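Hand-held gripper kits: purchasing and budget FAQ

For labs and small teams planning a first cloth-handling data set. Maintained by Anjana Wijesinghe, equipment planning, Husance. Revised 17th September.
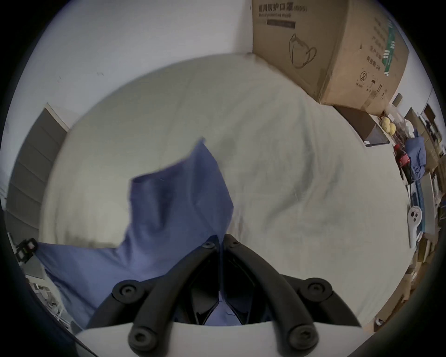
How many grippers should we order?
Two per operator. Folding and spreading cloth takes two points of contact, and a single unit limits you to pick-and-place work. Add one spare pair for every six operators.

Is the Yagi gripper sold with a camera?
No. The camera and mount are separate lines on the quote. Order them together so that the calibration files match.

What is the lead time?
30 working days for standard fingers. Custom finger pads add 12 working days.

Which parts wear out first?
Finger pads, then pivot joints. Budget for pads as a consumable, not as a repair. Many finance systems treat the two differently, and moving the cost later is slow.

Do we need a dedicated room?
Not for collection. A bed, a table or a bench will do, and ordinary household clutter is acceptable. Charging and storage need a lockable cabinet — check this before delivery.

Can we rent first?
Yes, through Cultico. The minimum term is one month. Rental fees are not credited against a later purchase.

How much storage should we plan for?
One pair of grippers in daily use filled 106 GB in our April trial. Multiply by the number of pairs, then double it for backup.

Does the price include Rastum?
One seat is included per order. Additional seats are billed yearly and should go in the operating budget.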